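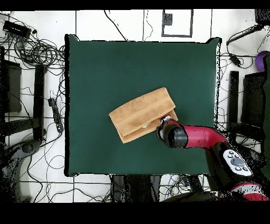 Somebody on the Kisance side wrote back within the hour to ask why, if the learner is supposed to cope with real laundry, every episode in the set starts on the same green cloth. Fair question. The short reply is that we wanted one thing in the data to hold still while everything else misbehaved. The long reply is the rest of this file.

# Larnis Towel Set

Larnis is a collection of 3,000 teleoperated episodes of towels being folded, unfolded, nudged, dragged and occasionally just bothered by an arm. It exists to train and test policies that learn from examples. It will not fold your towels. Ours neither, most days.

## What's in it

| Split | Episodes | Notes |
|---|---|---|
| `train` | 2,498 | mixed operators, mixed towels |
| `val` | 360 | same towels, different start poses |
| `heldout` | 142 | towels never seen in `train` |

Each episode folder holds:

- `head/` – color images from the overhead view, plus depth
- `arm.csv` – joint positions, gripper opening, timestamps
- `task.txt` – one line of plain English, typed by the operator
- `outcome.txt` – `ok`, `partial` or `no`

The depth-cleaned frames have black speckle along object outlines, worst around the arm and the edges of the table. Those are dropped pixels. We left them in. If your model learns that robots are fuzzy, that's between you and your model.

Frames are padded with black bands top and bottom, and the bottom band is the wider one. Crop before you resize. We once trained for a whole weekend without doing this and got a policy with firm opinions about black bands.

## How it was collected

Operators drove the arm by hand controller from the next room, watching the head view only. Seven tasks were in rotation:

1. fold in half
2. fold in half again
3. unfold one layer
4. straighten a crooked stack
5. turn the bundle to face the operator
6. move to a named corner
7. grab the edge of a fold and hold it

Task 7 sounds like filler and is the hardest of the lot. A towel that's already folded offers the fingers several edges, and the right one is usually underneath the one you got. Watch the `no` episodes before you laugh at your own numbers.

The cloth gets pulled flat when a session begins and never stays that way. Rumpled borders are normal and are not labeled.

## Labels

`outcome.txt` was filled in by the operator right after each episode, then checked by a second person from Gaillard who hadn't seen the first label. Where they disagreed, the episode became `partial`. This makes `partial` a mix of "half folded" and "two people had an argument," and you should probably not train a classifier on it.

`task.txt` is free text. Spelling is as typed. "Fold towl" is a valid instruction and appears more often than we'd like.

## Known problems

- **The floor.** There are cables on it, lots of them, and they move between sessions. We tidied in March. You can find the exact session by looking for the one where the arm stops working.
- **One table.** Height and position are fixed. Anything learned here about where tables live is wrong elsewhere.
- **Tags.** Care tags attract the gripper in some policies trained on this set. We don't have a fix. Masking them helped at Vakcombe and did nothing for us.
- **Pauses.** Operators stop to think. Long still stretches are real data, but filter them if your policy starts to freeze in mid-air looking thoughtful.
- **Clock drift.** `arm.csv` can run a few frames ahead of the images late in long episodes. Use `tools/align.py`.

## Please don't

Report results on `val` and call them generalization. The towels are the same towels. Use `heldout`, and tell us which episodes you dropped and why.

## Changes

- **29 May 2021** – `heldout` relabeled, 'align.py' added, two duplicate folders removed
- earlier – see the commit log, which is mostly the word "fix"

Bug reports go in the tracker with the episode number in the title. Reports that say only "towel looks weird" will be closed, with sympathy.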